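Jesito 8-shelf hanging organizer, 3 months in

Posted Mar 19, 2023

Quick one, typing this between loads. Bought the Jesito hanging closet organizer in the gray, the tall one with eight shelves. Paid 28 dollars on sale. Small apartment, one closet, no dresser since the move. That's the whole background.

Setup first. Comes flat in a bag, you unfold it, slide the stiff boards into each shelf and hook it over the rod. Two metal hooks at the top. Took no time. The instructions are one drawing and the drawing is upside down. Whatever.

Smell. There is one. Plasticky, kind of like a new shower curtain. Hung it by the open window over a weekend and it was gone mostly. If you're sensitive, plan on that.

Size. Listing says it's 12 inches wide and mine measured a hair under. Matters more than you'd think. Adult t-shirts folded the usual way stick out the front and the stack leans. Fold them narrower and they sit fine. Sweaters, one or two per shelf, no more. Jeans go on the bottom or the whole thing swings like a bell when you pull a pair out.

Sag. The big complaint in the reviews and yes, it sags. Middle shelves worst. The boards are basically thick cardboard with cloth over them. Shelf four had a dip in it by the second week. I cut up an old plastic cutting mat and slid the pieces under the boards, dip is gone. Shouldnt have to do that but it cost me nothing.

Had a Drandton one before this, five shelves, zipper front. Better boards, real ones. Zipper died in June and then the cover just hung there getting caught on everything. The Jesito has no cover so nothing to break. Dust does settle on the top shelf so I keep bags up there.

Side pockets are useless. Too shallow for anything but socks, and the socks work there way out onto the floor. I stopped using them.

Hooks are good. Thick, no bending so far. Rod in this place is nearly 30 years old and I was more worried about that than the organizer tbh.

What fixed it for me was sorting by weight and folding everything flat before it goes anywhere near the closet. Do the whole pile on the table, then load from the bottom up. Dark stuff together or I can never find the black tee I want at 6 am.
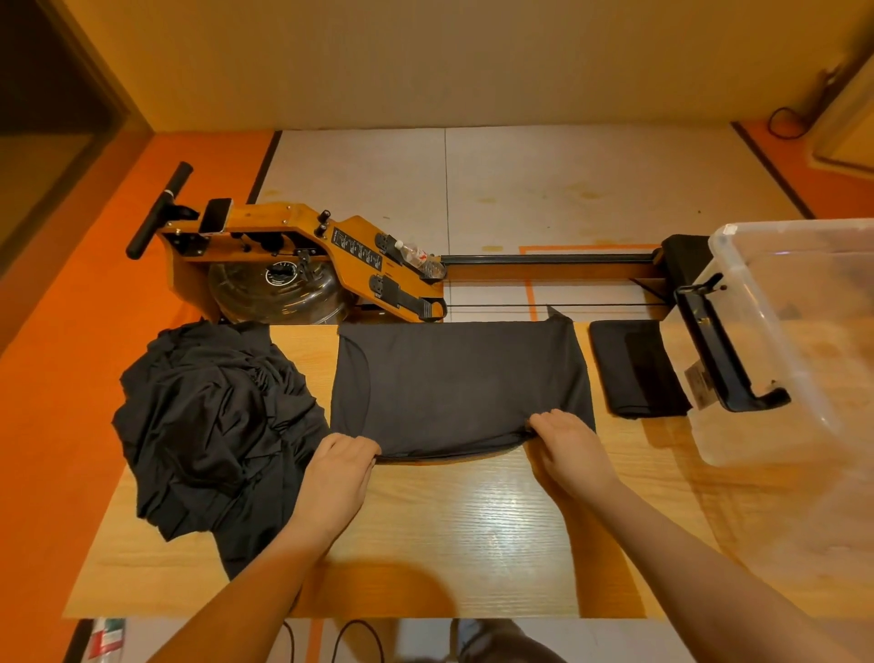 Bensaid commented that the newer batch has a wire frame around each shelf and doesn't dip at all, even with jeans in the middle, but that the shelves came out narrower again and kids' clothes are about all that fits.

Good to know, mine has no wire. Check the listing before you order, they seem to use the same photos for both versions.

Would I buy again? At 28 yes. At full price no, I'd go look for the Drandton without the zipper if they even make it. Three and a half stars, rounding down to three for the pockets.

Edit: washed the fabric part by hand, cold water, boards out. Color held. Took forever to dry.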